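The Long, Slow Joy of the Kitchen Table

I bought my kitchen table in February, in the sort of cold that makes your teeth hurt, from a secondhand place in Clirkidbridge that is only open when the owner feels like it. I had gone in for a lamp. I came out having promised to come back with a van, my sister-in-law and a lot of blankets.

It's a big thing. Too big, if you ask anyone who has had to squeeze past it to reach the fridge. It seats 8 without a fight, and I live in an apartment where I mostly eat standing up. But I'd been working off a folding desk for years, one of those with a leg that gives up when you lean on it, and I wanted somewhere I could leave things out. A jigsaw, say. My taxes. Half a coat I've been lining since forever.

That's what I've come to love about big tables, and once I'd noticed it I started seeing them everywhere (my friends are very tired of this). The cutting table at the fabric store, with the brass ruler sunk into its edge. The library table with somebody's initials dug into it. The one in the back of my local bakery, which has a dip in the middle from all that kneading and which they would not sell me, even though I asked twice! 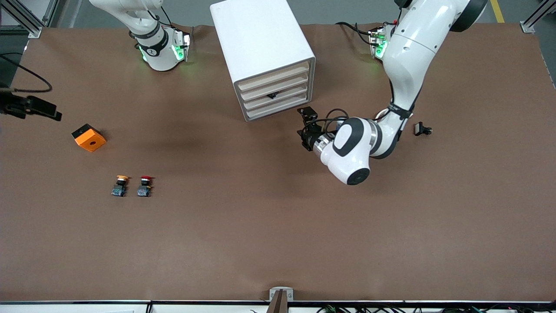

Brown paper-like surface, plenty of elbow room: a big work table with two white robot arms over it.

My own table had been through a lot. Somebody had painted it green, and somebody else had painted it cream, and a third person had gone at one corner with a sander and lost heart. I spent most of a spring getting down to the wood. I used a scraper from Rekell that cost more than I'd like to say, and I wore out the cheap one before it, so let that be a lesson to me.

Under the paint was beech, pale and a bit pink, with a burn mark the shape of an iron. I kept the burn. I did fill the screw holes along one side, where I think there must have been a vise or maybe a meat grinder. The finish is plain oil, three coats, with a day in between each. The whole place smelled like a cricket bat and I slept with the window open.

Height is the thing I'd tell you to check first. Mine stands 30 inches, which suits me for eating and typing but is murder on my back when I'm rolling out pastry. A woman I got talking to at the Kolstead market swears by 32 for anything you do on your feet, and she had brought a tape measure with her, so I trust her completely. You can cheat with blocks under the legs. I've cut some, and they live in a drawer for pie days.

As for money, you can spend whatever you like. There's a new one in the Gunnlaugsson showroom for $1,430, and I've been to stroke it more than once. It's beautiful. It also made me nervous, the way a white couch does, and I kept picturing my glue pot on it.

Mine gets everything. Last Monday it had seed trays at one end and a broken radio at the other, with my dinner in the gap between them. I still haven't bought a lamp.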